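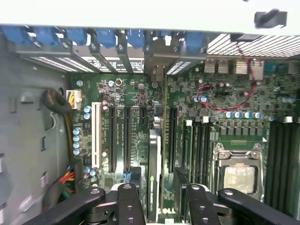

Workstation with the side panel off, expansion slots at the upper left.

Home | Projects | Reports | Staff | Contact

Crowd Flow at the Gronow Kite and Lantern Evening: Project Report
Ginevra Caruso
Submitted 2024-08-18

1. Background

The Gronow Kite and Lantern Evening is a free outdoor event held each May on the sports field at Gronow. Kites are flown until dusk and a lantern parade follows. The field has two gates, one on Drellar Road and one beside the car park. Visitors in earlier years complained of long waits at the car park gate after the parade. The organizers agreed to let the event be used as a case study for this project.

The aim was to measure how people leave the field, find where the waiting occurs, and test by simulation whether a change to the parade route would shorten it.

2. Method

Counts were made by hand at both gates from the end of the parade until the field was clear. Each observer had a tally counter and wrote down the reading once a minute on a printed sheet. A third observer stood at the food stalls and noted the length of the line there, as people often stop to eat before going home.

Wait time was measured separately. Cards marked with the time were handed to visitors as they joined the back of the line at the car park gate and collected as they passed through. Of the 50 cards handed out, 6 were not returned. These were left out of the results.

The simulation was built in Jarneo, a pedestrian modeling package licensed to the department. The field was drawn from the organizers' site plan, with stalls, fences and the kite arena entered as obstacles. Walking speeds were left at the package defaults, except for family groups, which were slowed to match the movement seen on the night. Each layout was run 21 times with a different random seed.

3. Observations

The parade ended at the car park side of the field. Most people who had followed it were therefore already close to that gate and used it, including some who had come in from Drellar Road. The Drellar Road gate had no line at any point in the count.

The line at the car park gate formed within two minutes of the last lantern passing. The gate itself is wide enough for four adults side by side, but the ticket table for the parking refund had been placed just inside it and took up half of the opening. People stopping at the table blocked those behind them. The longest wait recorded on a card was 21 minutes.

The wind dropped after sunset and the large kites came down early. This moved a group of spectators to the parade route sooner than planned. It is not known how much this added to the crowd at the end.

4. Simulation results

Three layouts were compared.

Layout A was the event as held. The simulated line was shorter than the real one at first, then matched it well from the fifth minute onward. The early difference is probably due to the refund table, which the model treats as a fixed obstacle with no stopping.

Layout B moved the table to the far side of the car park. The line still formed, but cleared in a little over half the time.

Layout C kept the table where it was and ended the parade at the center of the field. The split between the gates became more even – close to equal in most runs – and the line at the car park gate stayed short. Walking distance rose for people who had parked.

A combination of B and C was not run. It would be the obvious next step.

5. Limits

The model was run with up to 500 people on the field at once, as larger crowds made Jarneo unstable with this site plan. The real crowd was larger during the parade itself, though not during the exit period that was being studied. One evening of data is a small base, and the weather was dry. The counts at Drellar Road have a gap of three minutes where the observer changed over.

6. Recommendations

Move the refund table out of the gate. This costs nothing and gives most of the benefit. If the parade route is reviewed, end it in the center of the field and put a lit sign to Drellar Road near the food stalls. The site plan should also be corrected – it shows the fence by the kite arena in its old position.

The count sheets and model files are stored with the Dekness project archive and can be requested from the department office.

Comments (3)

pk_field: We went this year and used the Drellar Road gate on the way out. Walked straight through. Did not know there was a line on the other side.

Marta: Was the refund table there last year too? I remember it being by the toilets.

rowan88: Would like to see B and C together. Did you try a one-way path past the food stalls?

This site uses cookies to remember your settings. By continuing to browse you accept their use. Accept | Manage settings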